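Best way to get kids' bath and sandpit toys clean before passing them on? 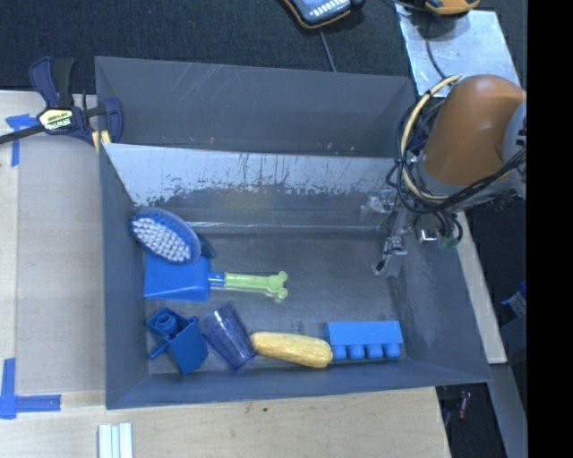
Posted in Home and Family, December 18, 2025

marigoldverandah wrote:

Hello everyone, I hope this is the right spot to ask. We are moving from Ustari up to Tevodmont in the new year and I'm trying to be sensible about what comes with us. My two are well past the toddler stage now, and there is a great mountain of plastic in the garage that I would love to hand over to the playgroup near my sister's place. Play food, cups, diggers, big chunky blocks, the lot. Most of it is in good nick underneath but it has lived through years of sand, bath water and (I'm fairly sure) at least one pot of yoghurt.

I did try the dishwasher with a few pieces in July and one little teapot came out looking like a sad sock, so I'm wary of doing that again. I've also got a couple of squirty bath toys with black bits inside and I don't know if those can be saved at all. And then there's the permanent marker, which my youngest was very generous with.

So really I'm after a method that will get through a big lot without taking me all week, and some idea of what I should just let go of. I don't want to hand over anything I'd be embarrassed about. I have vinegar, bicarb, ordinary dish soap and some bleach in the laundry, and I'd prefer to use those than buy something special - the removalist quote has already made my eyes water.

Thanks so much in advance, you have all been lovely with my earlier question about the curtains.

teapotsandgumboots wrote:

Oh, I do feel for you, moving with kids is a big job! I ran a toy library for years before we left Joshi and I've washed more plastic bananas than I care to think about, so I'll tell you how we did it and you can take whatever suits.

First, sort before you go anywhere near water. Anything with batteries goes in one pile, anything with fabric or hair or stickers in another, and the plain hard plastic in a third. The plain pile is nearly always the biggest and it's the easy one. While you're sorting, run your thumb around the edges and put anything cracked or sharp straight in the rubbish. Small parts that a little one could swallow should go too, or be bagged up separately for an older group, and do check with the playgroup what ages they have.

For the plain pile, fill the laundry tub with warm water and a good squirt of dish soap and leave everything to sit for 30 minutes. Then go over each piece with an old toothbrush, which gets into all the grooves and bumps where the sand hides. Rinse well. If you'd like to disinfect after that, read the label on your bleach for the right strength, as they do vary, and use it in fresh cold water with the window open. Please don't put the vinegar anywhere near it! The two together give off a nasty gas and I've known perfectly clever people forget that in the middle of a cleaning frenzy. Rinse again afterwards and let it all dry in the open air.

Drying matters more than people think. We used to spread everything on old towels on the back verandah and turn it over at lunchtime, and anything hollow got stood on its end so it could drain. If you pack toys up damp and they sit in a box through a move, you'll open it to a dreadful smell and have it all to do over.

The squirty ones with black bits inside I would throw out, I'm sorry to say. That's most likely mould, and you can't get a brush in there to clean it properly. We stopped accepting them altogether.

Marker I've had mixed luck with. Rubbing alcohol on a cotton pad lifts a lot of it, but try it somewhere hidden first because it can dull a shiny finish or take the printed face off a doll. Whatever is left after two goes, I'd leave - the children won't mind a bit.

Anything with batteries gets a wipe with a damp soapy cloth and never a soak. Take the batteries out first and have a peek for that crusty white stuff.

Good luck with the move, and I hope Tevodmont is kind to you. It's a beautiful drive up.

bluegate80 wrote:

dishwasher is fine if you use the top rack and turn off the heated dry. we do it all the time. put the little bits in a mesh bag

marigoldverandah wrote:

Thank you both! The squirty ones have gone in the bin and I've got the first tub soaking as I type. I hadn't thought about draining the hollow pieces, so that's a great help. I might be brave and try the top rack with something we don't love too much - I'll pop back and let you know how it goes.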